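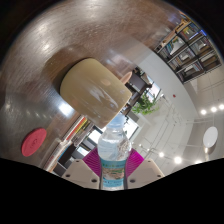
# Comment apprend-on un geste à un robot ?

Attraper une bouteille d'eau, c'est facile pour toi. Tu tends la main, tu serres juste assez, et hop ! Pour un robot, c'est toute une aventure. Est-ce que la bouteille est devant la tasse ou derrière ? Faut-il serrer fort ? Et si le plastique s'écrase ?

On pourrait tout lui écrire dans un programme : avance de 9 centimètres, ferme les doigts, monte. Mais si quelqu'un déplace la bouteille, c'est raté ! Alors on fait comme quand tu as appris à lacer tes chaussures : on lui montre.

## Première façon : avec une pince qu'on tient à la main

La personne qui joue le professeur prend une pince munie d'une caméra. Elle s'approche de la bouteille, et les deux doigts magenta, tout striés, viennent se poser de chaque côté. Ces doigts-là appuient sur la bouteille, et la caméra garde tout en mémoire.

Tu remarques comme la table a l'air courbée ? La caméra voit très large, un peu comme quand on regarde par le judas d'une porte. Les lignes droites se tordent, mais on aperçoit en même temps les doigts, la bouteille, la tasse beige toute penchée et même les étagères au fond de la pièce. C'est drôlement pratique pour savoir où l'on est !

## Deuxième façon : avec une télécommande

À l'atelier Pamulance, on a aussi un vrai bras de robot, qu'on a appelé Pfister. Pour lui donner une leçon, on s'assoit un peu plus loin et on bouge une manette. Tu lèves la main, il lève la sienne. Tu fermes les doigts, il ferme sa pince. C'est un peu comme une marionnette, sauf que la marionnette enregistre tous ses mouvements !

Au début, on est très maladroit. Il faut bien 3 essais avant de réussir à attraper quelque chose.

## Et ensuite ?

Une seule leçon ne suffit pas. On recommence avec la bouteille à gauche, à droite, plus près, plus loin, avec d'autres objets autour. Pour un geste simple, nous enregistrons 300 démonstrations, et pour notre grand projet Cumasside, il y en a eu roughly… pardon, à peu près 2000 !

L'ordinateur compare tout cela et cherche ce qui se ressemble d'une fois à l'autre. Puis c'est au robot d'essayer tout seul. S'il se trompe, on lui montre encore.

## À toi de jouer !

Bande les yeux d'un ami et guide sa main vers un gobelet en plastique, sans parler. Change le gobelet de place et recommence. Alors, qui a été le meilleur professeur ?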